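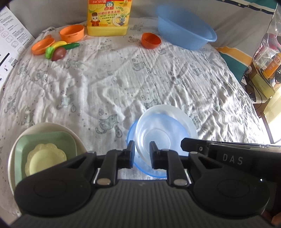 Figure 1. Stacked bowls and plates on a printed muslin sheet.

Effect of Mordant Concentration on the Color of Cotton Dyed with Onion Skins

Student project report, Textile Studies
Prepared by Wayne Morin
Submitted January 11, 2019

Summary

This report describes a project on dyeing plain cotton with the dry outer skins of yellow onions. The aim was to learn how the amount of alum used before dyeing affects the depth of color and its resistance to washing. Cotton samples were prepared at two alum strengths and compared with samples that received no alum. The stronger treatment gave the deepest gold, but the difference between the two alum strengths became small after repeated washing.

Background

Onion skins are among the easiest natural dyes to obtain. They give yellow, gold, and rust shades on wool with little effort. Cotton is more difficult. It is a plant fiber and does not hold most natural dyes as readily as wool or silk does, so the cloth is usually treated first with a metal salt called a mordant. Alum is the mordant most often used in teaching studios. It is inexpensive and does not darken the color in the way that iron does.

Many craft instructions give an amount of alum for a given weight of cloth, but the amounts differ from one source to another. The studio handbook used in the Tidgate workshop lists a low and a high figure and leaves the choice to the dyer. The project was designed to test both.

Materials

The cloth was unbleached plain-weave cotton sold under the name Lerneo. The full length weighed 1113 grams before scouring. All samples were cut from this one length so that differences in weave or finish would not affect the results. Onion skins were collected from the Sandhu produce market over the month before the work began and were stored in paper bags. A total of 318 grams of dry skins was used.

Other materials were potassium alum, washing soda, a neutral liquid soap, stainless steel pots, a kitchen scale, a thermometer, and cotton string for tags. Pots and spoons used for dyeing were marked and kept apart from those used for food.

Method

The cloth was scoured first. It was simmered in water with washing soda and a little soap, then rinsed until the rinse water was clear. Scouring removed a good deal of brown residue, and the cloth was noticeably softer afterward.

The samples were divided into three groups. Group A received no mordant. Group B was soaked overnight in alum at the low strength given in the handbook. Group C was soaked overnight at the high strength. Each group was rinsed once and kept damp.

The skins were covered with water and simmered for one hour, then strained through a cloth. The liquid was divided evenly among three pots. Each group was placed in its own pot, held just below a simmer for 2 hours, and left to cool in the liquid until the next morning. The samples were then rinsed and dried indoors, away from direct sun.

One sample from each group was set aside unwashed. The others were washed by hand with Fosau soap and compared with the unwashed samples after every wash. Comparisons were made by eye at the same north-facing window.

Results

Group A took up a pale tan. The color was uneven, with darker patches along the folds, and much of it came out in the first wash.

Group B dyed to a clear medium yellow. The color was level over most of the cloth. Some loss was seen in the first wash and very little after that.

Group C gave a deep gold with a slight orange tone. It lost more color in the first wash than Group B did – the wash water was visibly yellow – and by the last wash the two groups were close in shade. Group C also felt somewhat stiff when dry. This did not change with ironing.

Discussion

The results support the use of alum on cotton when dyeing with onion skins. They give less support to the high strength. One possible explanation is that the cloth could bind only a certain amount of alum, and that the excess held dye loosely on the surface until it was washed away. The project did not include a test that could confirm this.

Several limits should be noted. Color was judged by eye and by one person. The skins came from more than one batch of onions. Light exposure was not tested, and onion skin dyes are known to fade in sunlight.

Further Work

A second project could compare alum alone with a tannin treatment followed by alum, which is a common method for plant fibers. It would also be useful to hang dyed strips in a window for several weeks, with half of each strip covered by card. The remaining scoured cotton has been labeled and stored in the workshop cabinet for this purpose.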